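Visit notes, Damard open day, Thursday, July 25, 2024

The Killberg building opened its ground floor to visitors for the afternoon. I went for the tabletop items: cups, cloths and the surfaces they stand on. Amedeo Sartori led our group of 16. The bench top is pale wood, laid in planks, with a black metal surround.
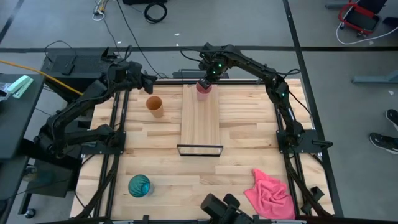
*Bench with cups, a board and a pink towel.*

Paper stock comes from Lernier at 83 mm rim diameter, packed 100 to a sleeve. Sartori prefers plain walls — print hides creases.

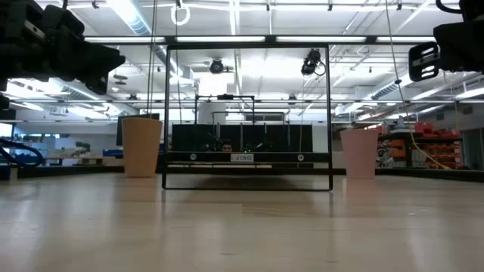 Storage was covered next. Sleeves are kept upright and away from the windows, and opened ones are used first. Serra supplies the cloths, in lots of 42. 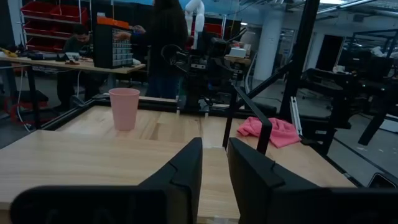

Photo: Damard open day

I asked how much handling a paper cup takes before it is withdrawn. There is no fixed limit; each one is checked by eye.

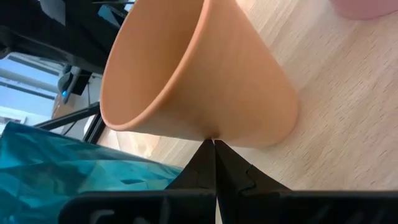 Rim stiffness was the most useful topic of the day. A rolled edge resists bending better than a cut one, but it still marks under a point load. The orange cup on its side had a small crease at the rim, right at the fingertips. Sartori expects a heavier grade from Lernier in August.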